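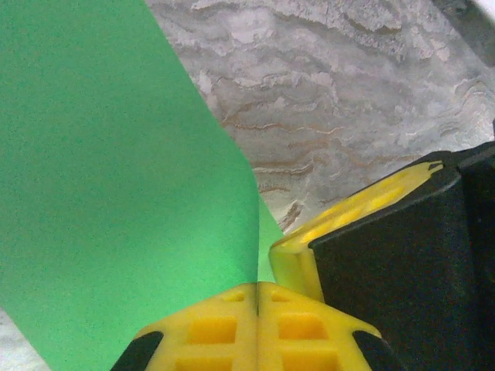 Mar 24, 2026

Up before six to finish the January invoices, which I should have done weeks ago. Two were still unpaid. I rang Lawal first and their accounts woman said it would go through this week. The other is Truka and they didn't pick up, so I sent another email and put a note in the book to try again.

Drove over to Boltham for ten. Ikechukwu Adeyemi had asked me to look at his prices before he takes on a second person at the shop. He has been charging the same for alterations since he opened and his rent has gone up twice. We went through the last quarter line by line. After wages and rent he had 173 pounds left over for the whole of it, and he hadn't put in anything for his own Saturdays. I told him to leave hiring until the new prices have had a few months. He wasn't pleased but he wrote it down.

Lunch in the car. Cheese roll, too much butter.

Chih-ming Tseng rang at two about the talk for the Pavum group. He wants me to do forty minutes on growing without borrowing. I said I'd do thirty and take questions. He thinks they will mostly ask about VAT. I don't want to do VAT again.

Spent the rest of the afternoon on my own figures. I'm 1,000 short of where I meant to be by the end of March, nearly all of it down to the client who left after Christmas. I've got 7 regulars now and could manage two more, provided they aren't both in retail. Thought about putting 2,000 into a proper website and decided against it for now. Nearly everybody comes to me through somebody else anyway.

Rained from four onwards. Moved the files off the back room floor in case the window leaks again - need to ring the landlord about that.

Soup for tea. Truka still haven't answered.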